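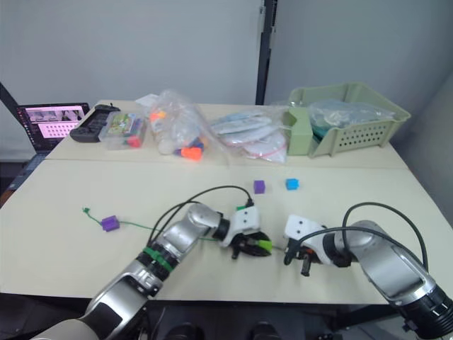
Gladys Mutiso had until Tuesday noon and it was already past ten on Monday night. The workshop on Gullell Street was hers till the door code rolled over. Two arms, one table, and a job that her sister's kid could do with one hand while eating toast. Pass the green piece from the left to the right. That was it. The left had it all right, bright green in the black fingers, sticking out to the side the way it was supposed to, and the right hung there open, one finger down and one finger pointing over like it wanted to make a remark. A short gap between them. She had been looking at that gap for most of an evening.

"Go on," she said.

Nothing.

She hit the key again. The right arm shivered at the wrist and came forward a bit, and stopped, and went back to where it had been. Log said timeout. Log always said timeout. Log would say timeout at her funeral.

Coffee. Cold. She drank it.

The thing was called Prernamero. Her father's name for it, not hers. He had mashed it together out of some words on a napkin when she first told him she was building something with two arms, and he'd written it in capitals and put it on his fridge, and after that it couldn't be called anything else. He wanted to know could it button a shirt. She'd said Dad, it can't pick up a spoon. He'd said well, when it can button a shirt, I will take one.

His hands had been going for two years by then. He wore pullovers now.

So. Green piece. Start there.

She pulled the stool round and went through the handoff file line by line with her finger on the screen. Close left. Move to meet. Wait for right. Close right. Wait for grip. Open left. It read fine. It had read fine on Friday. She had 314 tries saved in a folder named handoff_new_new and of those she could use maybe the first few, where the arms at least both moved.

Phone buzzed. Esten.

Esten was the money. Not much money, but the arms were on it, and the rent of the bench. Esten wanted to know was she still good for tomorrow, they had a slot at noon, they had moved somebody to make the slot. A thumbs up would do, they said.

She put the phone face down without the thumbs up.

"Okay," she said. "From the top. Slow."

She set the speed down to nothing and ran it with her face too close. Left arm lifts. Left arm swings in. Cable slides over the joint with that small dry sound. Right arm comes up off its rest, big shoulder first, then the elbow, then the wrist turning over to face left. Lovely. It was lovely, you could forget to be angry. They came toward each other over the table like two people about to shake hands who have both just remembered they had a fight.

And stop.

Timeout.

She said a word her father would not of liked.

It was the waiting that was wrong. She knew that much, had known since Saturday and not wanted to, as the waiting was the part she had been proud of. Each arm waited for the other one to be sure. The left wouldn't let go till the right had it. The right wouldn't close till the left was holding still. And the left, holding a piece of plastic out at the end of all that length, was never quite still, there was a tremble in it you could only see if you got down level with the table. Tiny. But the right saw it, and the right was polite, and it waited. Forever if you let it. She had given it 500 ticks and then it gave up.

She could make the wait longer. Tried that. Longer timeout, same thing, only now you had time to go to the bathroom.

She could stiffen the left. Tried that Sunday and it hummed so loud the man from the bench next door came over to ask was it going to catch fire. His name was Després and he built clocks. He'd stood there with a loupe pushed up on his forehead and looked at the arms for a good while.

"What is it they're scared of?" he had asked.

"Dropping it."

"Is it fragile?"

"It's a lump of plastic."

"Hm," he'd said, and gone back to his clocks.

She thought about that now. Hm.

The clock on the wall was one of his, it ran four minutes fast and he refused to hear about it. It said five to eleven. She got up, walked to the sink, walked back. Sat. Got up again.

Rang her father.

"You're awake," she said.

"I'm old. Did it do it?"

"No."

"What does it do?"

"It holds it out and the other one won't take it. It's waiting for the first one to stop shaking."

Long quiet on the line. TV going behind him, somebody winning something.

"When I pass your mother a cup," he said, "she does not wait for that. She would be waiting a long time. She comes in under. She gets her hand round the cup and mine together and then it's steady, because she has it. Then I let go."

Gladys didn't say anything.

"You're there?"

"I'm here."

"Some goes on the floor," he said. "Now and then. It's only tea."

"Dad I have to go."

"Yes. Go. Eat something."

She was already typing before he'd hung up. Took out the check. Just took it out, the whole clever block of it, forty minutes of somebody's talk on a train that she had turned into code and been so pleased with. Right arm doesn't wait for still. Right arm goes where the piece is now, not where it's going to be when everyone has calmed down. Closes soft. Feels for something. If there's something, closes harder. Now both have it. Now it's still, as there are two of them on it. Then left lets go.

And if there's nothing, if it misses, back off and come in again. No timeout. No log. Just again.

Forgot a bracket. Fixed it. Forgot another one, fixed that, broke the first one.

Eleven twenty by the wrong clock.

She put the green piece back in the left fingers herself, her own hand not so steady either by now, too much coffee and no dinner. Moved the little purple cube over a hair for no reason, moved it back. Sat down. Got the stop button under her thumb. There was a mark on the wall from the time she hadn't.

Run.

Left lifts. Left swings in. The right comes up, shoulder, elbow, wrist. Over it goes. Meets. And there it was, the gap, the same stupid gap, and she felt her whole back go tight and her thumb go down halfway –

It went in.

Missed. The finger slid past the top of the green and closed on air, soft, and opened. It backed off the width of a coin. Came in again, a bit lower. Closed.

Knocked the piece sideways. The left kept hold. The right backed off.

"Come on. Under. Go under."

It couldn't hear her. It came in again and got a corner, and you could see it, she could honest to god see it, the tremble ran down the left arm and into the plastic and then just wasn't there. Both of them had it. Nobody was moving. The fans were going and that was all.

Then the left let go.

The right arm stood there with a green piece of plastic held by one corner, crooked, like a kid with a fish.

She didn't shout. She'd thought she would. She put both hands flat on her knees and looked at it for a while, and then she ran it again, and it dropped it. Piece hit the table, bounced, went under. She got down on the floor in the dark with the phone for a light and found it behind a power brick with a lot of dust on. Blew on it. Put it back.

Ran it again. Took it in one.

Again. Took it in four, which was ugly, Esten would make a face at four. She could bring that down. There was all night to bring that down. She wanted 200 good ones in the folder before anyone in a nice coat stood at this table, and a new folder too, with a real name.

She turned the phone over and sent Esten the thumbs up. Then she wrote to her father, one line, with no commas, he hated commas in a text.

It takes it from him now Dad he shakes and it takes it anyway

The answer came while the arms were coming up for the next one, shoulder, elbow, wrist. He typed with one finger and it took him ages, she knew what a line that long had cost.

Good. Tomorow do a button.

"Tomorrow," Gladys said, and pulled the stool in, and hit the key.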